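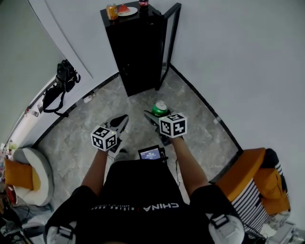
Krešimir Halilović wrote to me that a glass-door cabinet is only a regular cabinet that makes you keep it neat, and that I should put that at the top of this entry and stop there. I've put it at the top. I'm not stopping there, because I've been meaning to write up the glass-door drinks cabinet for ages and I have opinions!

Print this entry | E-mail this entry

Glass-door drinks cabinet

A glass-door drinks cabinet (also drinks case, pop cabinet, or in my family just "the tall one") is an upright cabinet with a see-through door, used for keeping canned and bottled drinks in a room where people sit around and drink them. Some are cooled and plug into the wall, some are plain shelving with a door on the front. I cover both, and I'll say so where it matters.

Names

People who sell them tend to say "beverage center" or "display cooler" for the cooled kind. The plain kind gets sold as a display cabinet, which is how a lot of them start out, full of nice glasses, until somebody buys a case of soda and the glasses move to the kitchen. My own is a Groltberg, the unplugged sort, and the label on the carton said "media storage." It has never stored any media.

Doors and swing

The door is what you should think about first. Most are hinged on one side, and a tall door needs a surprising amount of clear floor to open all the way, so in a small room the armchairs end up deciding where the cabinet can go. I marked out the swing of mine with tape before I moved it in (it opens 22 inches into the room) and I still had to shift a chair. On plenty of models you can swap the hinges to the other side. Lotix makes one where that takes a screwdriver and a few minutes, and Ivanov makes one where it took me and Arturo Grasso most of an evening in October and we had a washer left over. It closes fine.

A black frame hides scuffs and shows dust. White is the other way around. Fingerprints on the glass you just live with.

Shelves

The standard American can holds 355 milliliters, or 12 fluid ounces, and the usual ones are a bit under five inches tall, so a shelf spacing of five and a half inches gives your fingers room to get in over the top. The skinny cans are taller and will catch you out. Two-liter bottles need a shelf of their own, or you can take a shelf out altogether. Mine holds 52 cans if I'm patient about it — fewer once the kids have been in there, naturally.

Weight is worth a thought too. A full can is a little over three-quarters of a pound, and a packed shelf adds up. Glass shelves usually come with a load limit somewhere in the leaflet. Put the heavy bottles at the bottom and the cabinet is much less likely to tip when the door is hanging open. If it came with a wall strap, please use it.

The top

I've never seen one of these with a bare top for long. It becomes a counter, and in a sitting room it may be the only flat surface at standing height. An orange can, a dark cola bottle with a red label and a plate with a slice of watermelon on it is a perfectly typical load, and a pretty nice afternoon if you ask me. With the cooled kind, look in the manual before you pile things up there, as a few of them need space above for air. Fruit juice gets under the trim, so wipe it up the same day or you'll be at it with a toothbrush like I was.

Floors

Tile is the easy case: it wipes clean, and a cabinet can be leveled on it with the screw feet. Go around with a small level, front to back and then side to side. If the door drifts open by itself, the front is too low. A dropped can on hard tile generally dents and sometimes sprays, and I'd give it a good long rest before opening it. On carpet I put a board under the feet, cut 2 inches bigger all around.

Cleaning

Warm water, a drop of dish soap, soft cloth. I tried the Cidorier glass spray and went back to soap. Do the door gasket as well if there is one, especially the bottom fold, where the crumbs go.

See also: Bar cart; Can rack; Sideboard

Contact | Copyright 2018 | Back to top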